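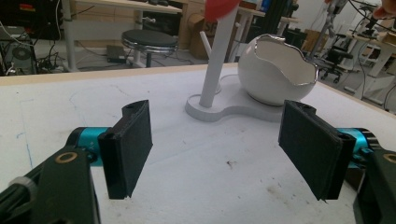

Leather and zipper repair comes back to Plamside

Tuesday, September 10, 2019

The repair evenings in Plamside start again this month, after the summer pause. They are held in the ground floor room of the Sipos building in Liltberg, the same place as in spring. The entrance is now from the yard, as the street door is being painted and will stay closed until November.

Last season the evenings were for all kinds of small household things. This time the first seven meetings are only for leather goods and zippers. The organizers decided so after they looked at the spring list: of 50 things which people brought, 35 were bags, wallets, belts or cases, and most of them had a problem with the zipper or with a seam. Lamps and kitchen machines will have their turn later, and the dates for them are not fixed yet.

Visitors can come without registration, but each person may bring two things at most. In spring some people came with a full suitcase and the others had to wait until late in the evening. Please empty all pockets at home, also the small inner ones. Coins and old receipts were found very often, and one time a house key. 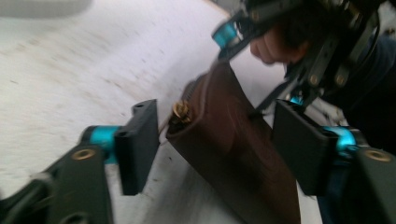 Not every zipper needs to be changed for a new one. Often the slider has become too wide and it is enough to press it carefully with pliers, or one end of the tape has come loose and can be sewn again by hand. On a flat piece, such as the brown leather one in the photo with zipper teeth along its edge, the leather next to the zipper should also be checked before any sewing. Folds and creases are no reason to throw a thing away, but very dry leather can tear along the needle holes. In such a case the repairers will say so, and the owner decides if they should try.

The repair is free of charge. Thread, wax and the common zipper sliders are given by Pimport, a shop for sewing supplies in Liltberg, which also lends two hand punches for the season. Special parts – for example metal sliders in an unusual size – must be paid for by the owner, and they usually arrive by the next meeting.

The room has 43 seats, and in spring it was full on most evenings. Those who only want to watch are welcome too, but are asked to leave the places at the tables for those who have something to repair. Children can try sewing on leftover pieces of leather.

Things that are not finished the same evening get a paper tag with a number. Please keep the other half of the tag and bring it with you when you come to pick them up.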